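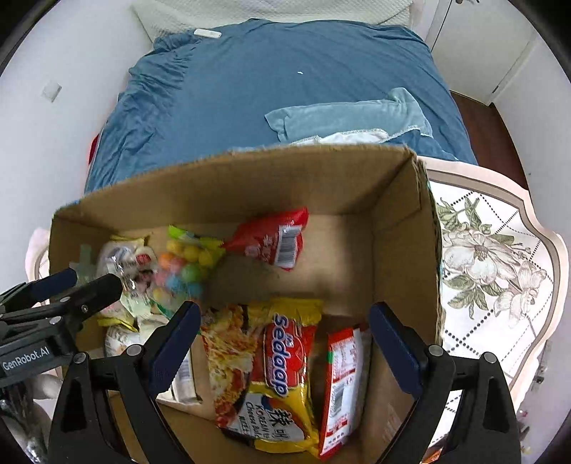
Snack Box Duty

I came to the Hegarty robotics club for the soldering and stayed for the noodles. Every student on the Lendine project has to log grasping practice at home, and my household drew the snack box (lucky us!). You hold the gripper in your own hand, reach in, pick something up, put it down, and do it again until your wrist complains. Our target was 400 picks by the end of term in November, and I'd love to say I enjoyed each one.

Packets are horrible things to grab, by the way. The yellow Sedaap noodles, the Korean Cheese Buldak ones, are my favourite because you can get a pad on each side and squeeze. The clear bag of coloured candies is another story – round things roll, the plastic crinkles and slides, and my daughter reckons I make a face every time I go near it. She did 7 in a row without a drop and hasn't stopped mentioning it.

Back at the clubroom the kids feed everyone's recordings into Grasard, the arm they've been building since last year. It's slow and a bit wobbly at the elbow, but the colour of their cheeks when it lifts a packet of crisps! Four teams are entering the Heronska Cup, where the top score is 600, and ours has been arguing for weeks over whether to go for speed or neatness. I'm on the neatness side. My daughter isn't, and she's the one driving on the day.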